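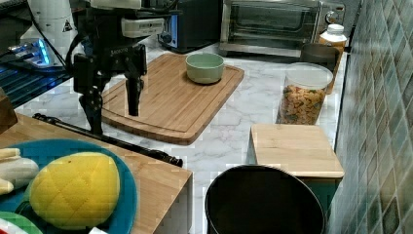 Ticket 74, Prurnstead kitchen, opened 13/04/2023. The breakfast counter trips its outlet whenever the toaster oven and the kettle run together. First noticed in March, then again twice this week. The toaster oven stands along the back of the counter, so I pulled it forward, checked the plug and put it back. Cord is fine. Toaster oven alone for 19 minutes: no trip. With the kettle: trips in 2. Cereal canister and cutting board can stay put, they are clear of the sockets.

Second item, same ticket: the Vernum table wobbles. I went over the screws on the plate under the wood, where the black leg meets it, with a hand driver -- no change so far. Next step is the foot.
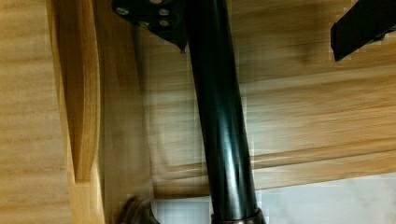 Reply from Flutunix: Move the kettle to a different circuit and close that part. For the table, try it on another patch of floor before you order anything. If it still rocks, put a felt pad under the short leg and check again in 7 days.

Status: kettle moved, table open.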